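Last updated: March

Nidon Opens Table-Setting Course to All Nonbridge Residents

NONBRIDGE – Nidon, the household skills charity, today announced that its table-setting course will be open to all residents of Nonbridge. The course was previously offered only to clients of partner agencies. It will be held at the Aydoğan Center, where Nidon has taught cooking and laundry classes since its founding.

A total of 738 people have completed at least one Nidon class to date, and 144 of them took the table-setting course in its trial form. Many were setting up a first home, returning to independent living after a long hospital stay, or preparing for work in a dining room or care home.

"Setting a table is a small daily task, and for many of our students it is the first one they are able to finish from start to end without help," said Şengül Bilgin, director of Nidon. "We have had a waiting list for the course for most of the past year. Opening it to the whole town is the right step, and we are grateful to the Aydoğan Center for the additional hours."

The course teaches a single place setting before moving on to full tables. Students learn where the placemat goes in relation to the edge of the table, how to center a plate, and where to put the cup so that it can be reached without crossing the plate. The fork is placed to the left and the knife to the right, with the blade turned toward the plate. Spoons, napkins and side plates are introduced in the second session.

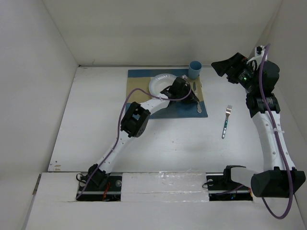 Materials have been kept plain on purpose. Nidon asks its instructors to work with items of the sort most households already own, and students are welcome to bring their own plates and cups from home. Matching sets are not required. A placemat in a color that stands out from the table is recommended for students with low vision, as the border gives a clear guide to where each item belongs.

Each session ends with clearing. Students carry the cup and flatware first and the plate last, then wipe down the mat and the table and return every item to its shelf. Instructors have found that students who practice clearing in the same order each time are more likely to keep up the habit at home.

The expanded course is supported by a grant from the Ondamura Fund, which has also paid for a printed handbook. The handbook has large type and line drawings and covers everyday settings for breakfast, lunch and supper, along with a short chapter on setting for guests. A first printing of 1,004 copies has been delivered to the Aydoğan Center. Copies are free to enrolled students and may be requested by schools, senior residences and community kitchens in the Nonbridge area.

"The Fund looks for projects that people can use the same evening," said Mervyn Yeoman, program officer at the Ondamura Fund. "A student can leave this class, go home and set the table for supper. We were also pleased that the handbook was tested with students before it went to print, and that several of the drawings were changed at their request."

Changes made after that testing include a separate page for left-handed diners, a larger drawing of the knife showing which side is the blade, and a blank page on which families can draw their own table.

The course consists of four sessions, held in the mornings at 10:00 a.m. and repeated in the evenings at 6:30 p.m. No fee is charged. Children under 12 should attend with an adult. The center is accessible by wheelchair, and adjustable tables are available on request at the time of enrollment.

Residents may enroll in person at the front desk of the Aydoğan Center. Organizations that wish to arrange a group session on their own premises should ask for the Nidon outreach desk.

About Nidon
Nidon is a nonprofit organization that teaches everyday household skills to adults and families in Nonbridge. Its classes cover cooking, laundry, cleaning, table setting and household planning.

Comments (3)

marguerite_t
Took the trial version with my father after his stroke. He sets the table every night now and will not let me touch the forks. Glad to see it opened up.

Dale P.
Is the evening session the same as the morning one or do you need to do both? Can't tell from the above.

oldmillroad
Dale, it says repeated, so same class, pick one. Does anyone know if they will mail the handbook? My sister is two towns over.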